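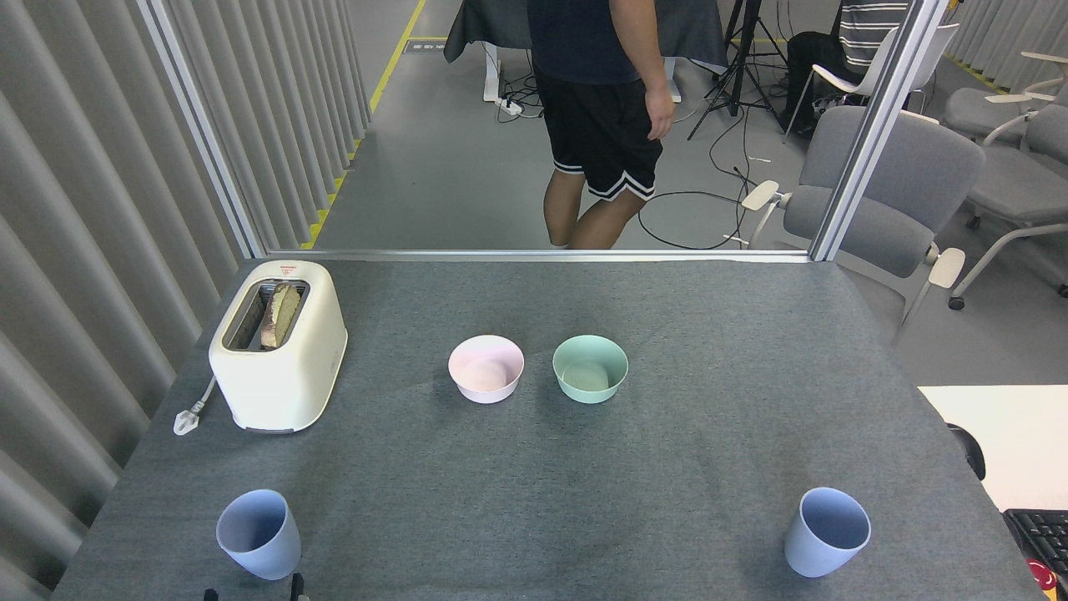

I am looking for advice about breakfast things for a small shared kitchen. My sister-in-law and I are opening the upstairs room of our language school for early students, and from Monday there must be toast, porridge and something to drink. I put the first things out on the grey felt table to see how they look together: the cream two-slot toaster, one pink bowl and one mint green bowl, and two light blue tumblers. The colour of it all pleases me very much, but I have doubts about the felt. Crumbs go into felt and they stay in it. Would you cover it, or change the table? The budget is 60 dollars for everything that is still missing.

kamrul_g, posted 2022-09-10

Gemma Marchetti
Lovely colours! I'd keep the lot. For the felt, buy a length of wipe-clean tablecloth off the roll, the kind with a soft backing so it doesn't slide. Then put a tray under the toaster as well. My mum's toaster has lived on an old baking tray for years and you just carry it to the sink and tip the crumbs out.

vkokkinos
I disagree about the tray. If it is metal it gets scratched and looks terrible in one month, and people put wet spoons in it. A big wooden board is better. Also, a two-slot toaster for how many students? You will have a queue.

kamrul_g
Thank you both. We expect 15 students, but they do not arrive in the same moment. Some come at 6 because they start work early, and others come only when the class begins. I thought two slots would be sufficient. Am I too optimistic?

vkokkinos
Yes, mate. You are. Get a four-slot and take this one home.

Rosario C
I don't agree with Vangelis. We had a four-slot at the community hall and it tripped the power every time somebody switched on the kettle. Check what else is on that circuit first. Two small toasters on different circuits is what I would do, if you have the power points.

Gemma Marchetti
Seconding Rosario on the kettle. Ours did exactly the same thing in May, in the middle of a morning tea.

marisa_c
Can I ask about the cups? I would not give tea in a plastic tumbler unless the bottom says it is good for hot drinks. For juice and water they are fine. Mugs from the op shop are a dollar or two each and it doesn't matter if they don't match.

kamrul_g
This is a good point, I did not think of it. I will look under the cups this evening. I would like the mugs to be also light blue, but I understand that at the op shop one must take what there is.

vkokkinos
Nobody drinks tea by colour. Buy the mugs.

marisa_c
Let him have his blue mugs, Vangelis. The pink and green bowls are half the charm. Kamrul, if you get more bowls keep to that same deep shape, you can stack them and porridge stays warm longer than in a flat one.

kamrul_g
I have decided for the tablecloth and the wooden board, and I will ask the landlord about the circuits before I buy a second toaster. One more question: where do you keep the bread? In summer ours goes mouldy in the cupboard.

Rosario C
Freezer, sliced. Toast it straight from frozen.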